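The Jodberg Quiz Night Kit – hire or buy

Sooner or later every office decides it should have a quiz, and somebody in accounts is handed a microphone that smells of the last person who used it. The Jodberg kit is for that somebody.

It comes in one wheeled case, which one person can lift if they're cross enough. Inside you get a host's console with a small screen, a wireless microphone, a spare wireless microphone (you'll want it by round two), and team buzzers that lock out everybody else the moment one is pressed. The lock-out can't be argued with. People will try.

The question bank holds 1,573 questions, written and checked by Eyerusalem Yimer, who hosted our after dinner quizzes for years before deciding she'd sooner stay at home and write them. Another 221 are picture rounds. You can add your own, and most firms do, usually a round about the managing director that goes on slightly too long.

Sound goes out through your venue's system or the Birhane speaker, sold separately. The Birhane will cover a hotel function room with the carpet you're already imagining. For a marquee, hire a pair. For a field, hire a band.

Running order

The console suggests one for you. Three rounds before the main course, a music round with pudding, and a final while people can still spell. You can ignore all this, though Friday crowds in particular don't improve after the cheese.

Would you prefer a host?

Ojārs Liepiņa and Demetrio Sarmiento both host for us and both bring the kit with them. Ojārs is dry and keeps to time. Demetrio is louder, and will do the raffle if asked nicely. Tell us what sort of room it is when you book and we'll say which one suits it.

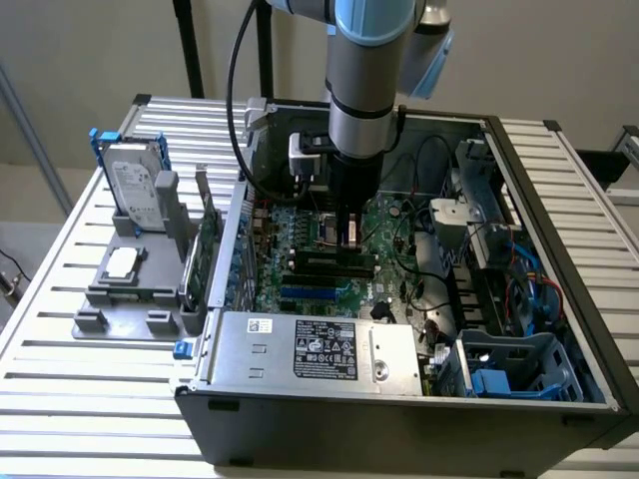 Hire is by the evening, with collection by noon the next day. If you're buying, the price is £917 with the full question bank and a year of new questions, which arrive every month whether or not anything amusing has happened in the world. Spare buzzers are sold singly. So are the lids for the battery compartments, and we sell far more of those than we'd have guessed.

March and December go early, so please ask before you've printed the menus.

Comments

Hagos Gebremichael
Used this for our awards dinner. Buzzers very good, lock-out caused a row between two regional managers that is still going. Would hire again.

Parviz Farahani
Does the console take questions from the old Avham kit? We've got years of them typed up.

Jodberg Hire
Yes, as long as they're saved as plain text. You may have to fix the apostrophes by hand, sorry.

Parviz Farahani
All of them?

Jodberg Hire
Almost 3 in every page, going by ours.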